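Buscar en el sitio
Introduzca su búsqueda
Buscar

Convocatoria de participantes: estudio sobre hábitos de compra y consumo de verdura en el hogar

Jueves, 22 de septiembre de 2022

El Instituto Plekum de Estudios Alimentarios abre el plazo de inscripción para la segunda fase de su estudio sobre hábitos de compra, conservación y preparación de verdura en hogares urbanos. La primera fase, de carácter exclusivamente documental, concluyó en febrero. La presente convocatoria se dirige a personas adultas residentes en el área metropolitana que deseen colaborar durante cuatro semanas.

Objeto del estudio

Se pretende conocer qué hortalizas se adquieren con regularidad, cuáles se desechan antes de su consumo y qué razones aducen los hogares en cada caso. Se prestará atención particular a la berenjena, el calabacín y la acelga, productos cuya presencia en los menús domésticos varía notablemente de un barrio a otro. Los resultados se publicarán de forma agregada en la serie de informes Yimyam.

Requisitos

Podrán inscribirse las personas mayores de edad que realicen habitualmente la compra de su hogar y cocinen en él al menos tres días por semana. No se exige formación previa. Quedan excluidos los empleados de empresas de distribución alimentaria y quienes hayan participado en la encuesta Wivix en los últimos doce meses.
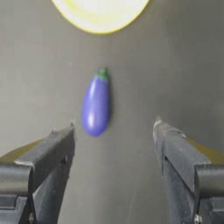
Se admitirá un máximo de 338 hogares. Cuando el número de solicitudes supere las plazas disponibles, la selección se efectuará por sorteo dentro de cada distrito, con el fin de mantener una representación equilibrada. La lista de admitidos se comunicará por correo electrónico.

Compromiso de los participantes

-- Cumplimentar un diario de compra en papel o en formato digital.
-- Conservar los justificantes de compra durante el periodo de estudio.
-- Asistir a una entrevista final, presencial o telefónica, de una hora de duración.

La participación es voluntaria y podrá interrumpirse en cualquier momento mediante comunicación escrita. Quienes completen las cuatro semanas recibirán una compensación en vales de compra, canjeables en los mercados municipales adheridos. La dotación total prevista para este concepto asciende a aproximadamente 3000 euros y se distribuirá a partes iguales.

Presentación de solicitudes

El formulario se encuentra disponible en la recepción del Instituto, edificio Mudell, planta 9, en horario de mañana. También puede solicitarse por correo postal -- en tal caso, deberá indicarse un teléfono de contacto. No se tramitarán las solicitudes incompletas.

Los datos personales se utilizarán únicamente para la gestión del estudio y se eliminarán una vez cerrado el informe final.

Convocatorias relacionadas
Auxiliar de archivo, jornada parcial
Entrevistadores para trabajo de campo
Panel de consumidores: legumbres y cereales
Resultados de la primera fase

Contacto | Aviso legal | © 2022 Instituto Plekum de Estudios Alimentarios | Volver arriba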